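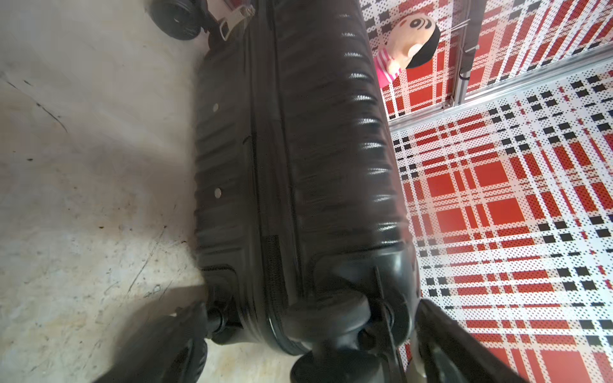 Which setting decides whether a form in Hivon 2 loads its sub-lists at once or waits for the tab to be opened? The "Load with parent" flag on the tab itself, and it overrides whatever is set on the form.

I have put that first as it was the part of Thursday's thread that kept being asked again. The rest of this message answers Thulani's points in order.

> On Thursday Thulani Molefe wrote:
>
> We moved the Naidoo site to Hivon 2 and the customer form is slower than it was, not faster. It has 198 fields over four tabs. We also have an old script that hides the credit fields on load, and it now fails every other time with "field not found". Is the old form engine still there if we need to go back? And does the Soller connector care which engine is in use?

Speed first. When a form is brought over from version 1, the upgrade tool sets "Load with parent" on every tab. It does this to keep old scripts working, as they expect every field to be present when the form opens. On a small form the cost can't be noticed. On a form of 198 fields with sub-lists it is most of the loading time. Clear the flag on all tabs except the first, publish, and test again with an empty browser cache.

Check the sub-lists too. Any list with a page size above 491 rows is fetched in a second request, and the form waits for both. The upgrade keeps the old page size, and in version 1 the default was 3,000. Nearly all forms I have looked at still had that figure in them.

The script error is a matter of timing. In version 1 the load event fired after all fields had been drawn. In version 2 it fires when the record data arrives, and the fields may or may not be there yet. Move the code to the tab's ready event:

 form.tab("credit").onReady(function (tab) {
 tab.field("limit").hide();
 tab.field("terms").hide();
 });

Note that onReady runs once per opening of the record, not once per click on the tab. If the code must run each time the tab is shown, use onShow -- but don't put anything slow in it.

A better fix for plain hiding is a display rule, which needs no script at all. Rules are applied before drawing, so the fields don't flash up and vanish.

The old engine is still there. Set form.engine to 1 in the site settings and restart the service. It applies to the whole site and can't be set per form. Display rules made in version 2 are ignored while it is on, so anything hidden by a rule will be visible again. Bear that in mind with credit data.

The Soller connector talks to the data layer only and doesn't care. The Hirnum print add-on does: it reads the drawn form, and will print blank boxes for any tab that hasn't been opened. There is a patch planned for June. Until then, leave "Load with parent" set on tabs that are printed.

Thulani, if it is still slow with the flags cleared, please post the timing log from the form and not the server one.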